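職場における自動化と働く人の役割の変化
―工具整備工程への双腕ロボット導入を事例として―

読了時間:3分　シェア 19　コメント 0

1. 調査の目的
本報告は、製造現場の補助的業務に自動化が及んだ場合、従業員の職務内容と技能の継承がどのように変わるかを明らかにすることを目的とする。対象は、手工具の貸出・点検・再整備を請け負うManzano社の整備部門である。同部門では、返却された工具をトレーに載せて仕分ける工程に、二本のアームからなる卓上型装置を試験的に導入している。

2. 調査の方法
調査班は一月に同社を訪問し、工程の見学と聞き取りを行った。聞き取りの対象は、整備主任のウルジナ・イムホフ氏、現場担当のキリアン・ターラー氏、および装置の調整を担当するチニェレ・アカンデ氏の三名である。あわせて、同部門の従業員19名に無記名の質問紙を配布し、全員から回答を得た。

3. 業務の概要
同部門が一週間に扱う工具は約2000点である。導入前は、仕分け、目視点検、清掃、記録のすべてを手作業で行っていた。現在、装置が受け持つのはこのうち600点の仕分けに限られ、対象はドライバーなど形状の単純な品目である。刃物類と計測器具は従来どおり人が扱う。

4. 結果
4.1 作業内容の変化
ターラー氏によれば、立ったまま同じ動作を繰り返す時間は短くなった一方、装置の停止時の対応と、トレーの置き方の確認が新たな仕事として加わった。作業標準書にはこれらの項目がまだ記載されておらず、手順は各班の口頭での申し送りに委ねられている。木曜日の午後に返却が集中するため、この時間帯の停止は人の作業にも直接影響するとのことであった。

4.2 技能の継承
イムホフ氏は、新人が最初に担当してきた仕分けが減ることへの懸念を示した。従来は、多数の工具に触れるなかで、柄の緩みや軸の曲がりに気づく感覚が身についていたという。同部門では現在、新人に週310点の手作業による仕分けを割り当て、経験の機会を確保している。

4.3 調整担当者との関係
アカンデ氏は、現場からの指摘が動作の見直しに欠かせないと述べた。ただし質問紙の自由記述には、指摘がどう扱われたのか分からないとする意見が複数みられた。

5. 考察
今回の事例では、人員の削減は行われていない。しかし、職務の境界は明らかに動いており、追加された業務が評価や賃金区分に反映されていない点は課題である。自動化の範囲を決める段階から現場担当者が参加し、指摘への回答を文書で残す仕組みを設けることが望ましい。

なお、本調査は一部門のみを対象とし、期間も短い。夜勤の従業員への聞き取りは実施できなかったため、勤務帯による受け止め方の違いは今後の調査で扱う。

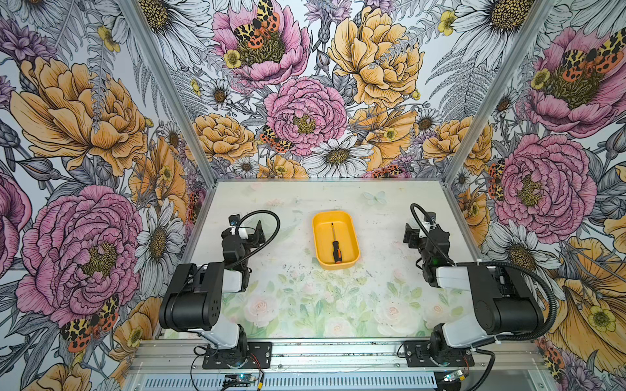 図1　二本のアームと、ドライバーを載せた黄色いトレー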